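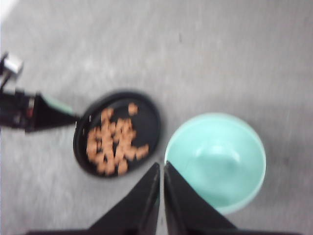

Sunday, September 3, 2023
Domingo Arancibia

Ticket 33: right arm shakes when it closes in on the bowl

Two-arm build in the shared workshop, scooping from the black plate into the green bowl. Left arm has the scoop and behaves beautifully. The right one starts to buzz when it slows down near the bowl, and its wrist camera turns everything to smears!

Tried so far:
- Swapped the USB lead. No change.
- Dropped top speed from 800 to 50. Still buzzes, only slower (quite funny to watch).
- Tightened the wrist screws. One was properly loose, so that was worth doing, but the buzz stayed.
- Put the April settings file back on. Much better!! The newer one had the wrist gain far too high.

Gain now set to 7 and the arm glides in. I'm so pleased with this. Camera exposure is still too long for my liking, so I'll shorten it next and put another lamp over the floor.

Status: buzz fixed, leaving the ticket open for the camera. If anyone has a spare Resteck lamp clamp, please leave it on my shelf.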